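Oct 11, 2023
Shared workshop, ground floor bay
Hand-held gripper, second body

Carrying on from the notes on the first body. The aim is unchanged: a gripper I can hold in one hand, with a camera looking out over the top of the cutout, so that what it records matches what the arm will see when the same tool is bolted to it. The first body was stiff enough but the opening was too shallow and the corners caught on my sleeve.

Printing

Body printed in light grey, Hiltine filament, the remainder of the roll Valter left on the shelf. Printed open side up. The first attempt lifted at one corner and I stopped it at layer 30. Cleaned the bed with alcohol, added a brim, started again, no further trouble. Support came out of the pivot holes with a pick. Both holes reamed by hand, then checked with the pin: slides under its own weight, no rock that I can feel.

The ridge on the left side is new. It is there for the thumb and also stiffens the wall where the first body flexed. The right side I left plain with a larger radius.

Lining

Cutout is deeper than before, a U and no longer a slot. Lined it with the dark grey rubbery strip from the Howells offcuts box. Contact adhesive on both faces, left to go tacky, pressed in starting from the bottom of the U and working up each leg. Starting from one end leaves a bulge at the bend, as on the first body. Trimmed flush with a new blade.

Weight went up slightly. Not a concern for hand use. Eduardo wants it checked against the arm's payload with the camera fitted, so that goes on the list.

Camera position

Mount moved back 7 mm and tilted down a little. With the old mount the body hardly appeared in the picture at all and there was no fixed edge to judge the lens alignment against. Now the body takes up the lower third and the cutout sits in the middle. That is more than I would have chosen, but it gives a constant reference in every recording, and if the mount slips it will show at once.

Tadeusz thinks we are throwing away useful pixels. Possibly. I would like to run it like this before cutting any plastic.

View with the mount at its new tilt, taken on the bench side facing the glass doors:

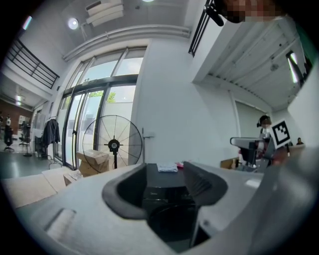

Notes on the view

1. The lens is wide enough to take in the doors, the mezzanine railing and the ceiling light together. Good for tracking, since there are plenty of straight edges at different depths. Not so good for exposure. The daylight through the glass is much brighter than the area under the upper level, and auto exposure will hunt whenever the tool turns from one to the other. Fix the exposure by hand before recording.

2. The right side of the body goes soft towards the edge. It is very close to the lens there, so I am not treating it as a focus fault. The rim of the cutout is what matters.

3. The black and white marker by the grey arm is in view from here. Whether it is large enough to be detected reliably at that distance is another matter. Conceição has the detection script and will run it on a proper recording. If it drops out we print a larger one on matt paper – the glossy sheet we tried in January was useless near a window.

4. Small items beyond the top of the cutout can be lost behind the dark rim. The pink one on the right is partly hidden. The white cloth is clear. For pick tests, start with the objects further out and bring the tool to them.

5. The standing fan is in front of the doors. Keep it switched off during recordings. Moving blades give the tracker features that do not belong to the room.

Finger linkage

Not fitted yet. The Prudholm bearings are the right bore but the flange is 2 mm too wide for the pocket. Choices are to open the pocket or turn the flange down. I prefer opening the pocket, as the wall is thick enough there and it can be done in the model for the third body. For this one Abílio has offered to turn down a pair on the small lathe.

Trigger spring is the one from the first body. Return is slow in the last part of the travel. Suspect friction at the lower pin and not the spring. Try dry lubricant first.

To do

Fit bearings once turned, check for side play at the fingertips.
Cycle the trigger 100 times and look at the lining for lifting at the top of each leg.
Weigh complete tool with camera, give figure to Eduardo.
Lock exposure, write the setting on the lid of the Oller case so it is not lost again.
Short recording past the marker for Conceição, slow and then at normal hand speed.
Mark the mount angle on the body with a scribed line.

Model file saved as body 2, with the bearing pocket still at the old width. Do not print another from it until that has been changed.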